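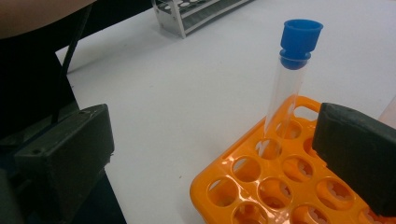
Wed 25 March
Posted by the Tarville bench team

Reopening this one, sorry! The sorter on line two still stops whenever a tube leans in the rack – it did it 37 times last week, and each time one of us has to walk over and straighten the thing by hand. The Endska update didn't help. I used to cap and rack up to 500 tubes a shift and never thought about lean, and now I'm basically the robot's babysitter (I do like not having sore thumbs, though). Could we loosen the tilt limit a bit? Tried restarting twice, same error 89. Leaving it on manual until I hear back.

Contact Drakow Support | © Drakow | Back to top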